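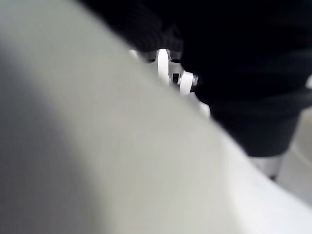 Marisa Marchetti

Flerel two-arm handling cell

Demonstration unit, Moltwood applications room

The Flerel is a bench-mounted handling cell with two arms working over one shared surface. It is sold by Flundance as a complete station: arms, grippers, wrist cameras, controller and bench. The notes on this page come from the February demonstration at Moltwood and cover the cell as it was run there, with the standard gripper set and the fabric arm covers fitted.

Wrist view

Each arm carries a small camera at the wrist. The operator screen can show either view full size or both side by side. At close quarters the near gripper fills much of the view and sits well out of focus, with what appears to be the other arm behind it. The pale finger surface, the white linkage and the dark cylindrical body are the parts visitors asked about most. The lens is set for the work area, and focus is fixed. Anything held right up to the camera will be soft.

For tasks where both arms meet, Flundance recommends adding the overhead camera. It was not used at Moltwood.

What was demonstrated

Na-rae Byun ran the morning session. The first task was a handover: one arm picks a part from a tray, the second takes it and places it in a fixture. The second task was holding a pouch open with one gripper and loading it with the other. Both were taught by hand-guiding the arms, then replayed from the controller at reduced speed.

Visitors were allowed to teach a handover themselves. Jummai Aliyu's group used a part they had brought with them, a molded elbow with a slick finish, and swapped the standard finger pads for the soft ones before starting. Pads are changed with a hex key. The gripper has to be re-zeroed afterward from the Tools menu, and the controller will not run a saved task until this has been done.

The afternoon session, from 2 p.m., was given over to questions on guarding and integration. Soo-ah Yeom took these. The short version: the cell ships without a guard, and a risk assessment for the finished installation is the buyer's job.

Configuration

Arms: 2, bench-mounted, facing
Cameras: one per wrist, overhead optional
Gripper opening: 50 mm
Finger pads: standard, soft
Arm covers: fabric, black, removable for washing
Controller: Tak, under-bench
Saved task slots on the operator panel: 4

More tasks can be stored on the controller itself and loaded into a slot when needed. Slot names can be edited, but the panel cuts off long ones.

Covers

The covers are optional. They keep dust and lint off the joints and they do add some bulk near the wrist — allow for this when teaching a task where the arms cross. A task taught with covers off should be checked at low speed after they go on. Replacement covers are ordered by arm side. Left and right are cut differently.

Known limits

The wrist cameras do not compensate for glare from white bench tops. A matte gray mat is available. Hand-guiding is disabled while the second arm is moving. The controller keeps a log of gripper faults but does not export it over the network in the current release; it has to be copied to a drive.

Booking a demonstration

Demonstrations at Moltwood are by appointment. Send drawings or sample parts ahead to Young-sook Ok in applications, and state whether the parts can be marked or scratched. Groups larger than four will be split between sessions. Closed shoes are required in the applications room, and loose sleeves must be rolled before hand-guiding.

Related: Flerel spare finger pads, Tak controller manual, overhead camera kit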